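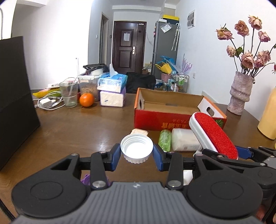 A white screw cap, open side up front, with a red-faced brush behind it.

Travelers deserve to see the full price of a room before they reach the front desk

The practice of collecting a separate charge at check-in has become common in towns that depend on visitors. A guest books a room, pays the amount shown, and arrives to be told that a further sum is due for linens, for the use of the pool, or for something called a destination service. The guest is tired, the luggage is already in the lobby, and the charge is paid. This essay argues that such fees should be folded into the advertised rate, and that local authorities should require it where hotels will not do so on their own.

Wilthorpe offers a useful case. Last October the town's visitor office reviewed 85 properties within its boundaries, from the large hotels along the harbor to guesthouses with a handful of rooms. Of these, 16 added a mandatory charge that did not appear on the first page of the booking. The office received more written complaints on this subject than on noise, parking and cleanliness combined. Shanthi Howlader, who handled the correspondence, noted in her report that few guests objected to the amount. They objected to learning of it at the counter.

The hotels have a case, and it should be stated fairly. Mizanur Matubbar, who manages a property on the harbor road, has written that a separate fee allows him to keep his base rate in line with competitors who do the same. If he alone were to publish the full figure, his hotel would fall to the second page of every search and his rooms would stand empty through the shoulder season. He is right about this. It is a strong argument for a rule that binds every property equally, and a weak one for leaving matters as they are.

A second objection concerns taxes. Some municipalities set their lodging tax by the night and by the person, and hotels say they cannot know the total until the party has arrived. The difficulty is smaller than it sounds. A booking form already asks how many adults and children will stay, and for how long. In Zivthorpe, the ordinance adopted after a long period of public comment requires the tax to be calculated from those answers and shown beside the room rate. Where the party changes, the bill changes with it, and the guest understands why.

Older houses sometimes plead tradition. The Weerasinghe, whose main building dates from 1713, charged a heritage fee for many years to support repairs to the roof and the stone staircase. Its present director, Nimal Seneviratne, ended the fee and raised the nightly rate by the same amount. The repairs have continued. The house now mentions the work in its welcome letter, where guests may read of it without being asked for a card.

A reasonable ordinance would contain few provisions. The first price displayed should include every charge a guest cannot decline. Optional services should be listed separately and left unselected. Properties should have seven months to adjust their listings, and the penalty for a first failure should be a written notice. Inspectors need no special powers, as the listings are open to anyone who cares to read them.

Towns compete for visitors with beaches, museums and festivals, and they spend public money to do so. A family that feels misled on its first evening is unlikely to give much credit to the brochure. The council in Wilthorpe is expected to take up the question before the next summer season, and it should adopt the Zivthorpe text with as few changes as possible.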